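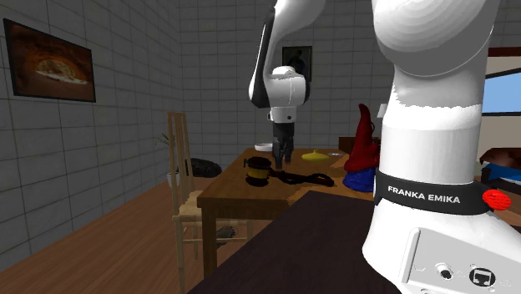 Wálter Montoya writes that the second coat took longer to harden than the first on his kitchen table, and that the old label gave one drying time for both. The label has been changed. Both times are now printed on the side of the tin and repeated in the table further down.

# Palomino Table Oil

Palomino is a clear oil and wax finish for indoor wooden tables, benches, shelves and worktops. It soaks into the surface and leaves a low sheen. It does not form a thick film, so a worn patch can be sanded and oiled again without stripping the whole top.

It is made for bare or previously oiled wood. It will not take on varnish, lacquer or paint. If you are unsure what is on the table, put a drop of water on a clean part of it. Water that sits in a bead for several minutes points to a sealed surface, and the old coating will have to come off first.

## Before you start

- Fill dents and open joints, and let the filler harden fully.
- Sand along the grain, finishing with a fine paper.
- Vacuum the top, then wipe with a dry cloth. Damp cloths raise the grain.
- Stir the oil from the bottom of the tin. Do not shake it.
- Test on the underside. Most woods darken, and oak and walnut darken more than pine or beech.

## Application

Pour a small pool on to the wood and spread it thinly with a lint-free cloth or a short-haired pad. Work one board at a time where the boards are clear to see. Leave for 15 minutes, then wipe off everything that has not soaked in. Oil left standing on the surface turns sticky and will need to be rubbed back with white spirit.

End grain takes up more oil than the face. Go over it again while the first coat is still open – a small brush is easier than a cloth here. 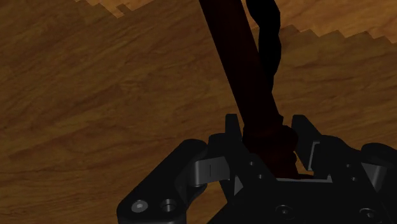
**Moltia Wood Finishes – Technical Desk**

Contact for this page: Jhonatan Apaza. Page last checked in January.

## Technical data

| Property | Value |
|---|---|
| Product code | 2,009 |
| Tin size | 125 ml |
| Filled weight, with lid | 132 g |
| Coverage, first coat | 15 m² per litre |
| Drying, first coat | Overnight |
| Drying, second coat | Two nights |
| Full hardness | Three weeks |
| Sheen | Low |
| Thinner | None – use as supplied |

Drying times are for a heated room with a window open. Cold or damp rooms slow both coats, the second more than the first. Coverage was measured on planed beech. Rough-sawn boards use more.

The code appears without the comma on invoices. Orders placed under the former Dimex code are still filled, but the tin supplied will carry the new label.

## Care

Wipe up spills when they happen. For daily cleaning use a cloth wrung out in warm water with a little washing-up liquid. Scouring powders and bleach will lift the oil. Keep hot pans on a mat during the first three weeks, and avoid tablecloths over the same period.

A dining table in regular use needs one thin coat a year. Side tables can go longer. 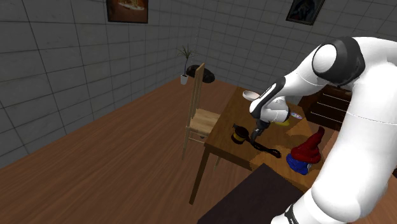

*Rectangular wooden table, medium brown, on thin legs.*

## Thin legs and narrow edges

Oil runs down upright parts and collects at the foot. Use a nearly dry cloth on the legs, start at the bottom, and check the feet again before leaving the piece to dry. Stand it on offcuts, not newspaper.

## Safety and storage

Cloths soaked with oil can heat up and catch fire on their own. Lay them flat outdoors to dry, or put them under water in a metal tin with a lid. Store Palomino upright, above freezing and out of the reach of children. A skin on top of an opened tin can be cut out and the oil beneath used, provided it is strained first.

## Goes with

- Terkon applicator pads, short-haired, washable
- Terkon fine sanding sheets
- Moltia Wood Filler, light and dark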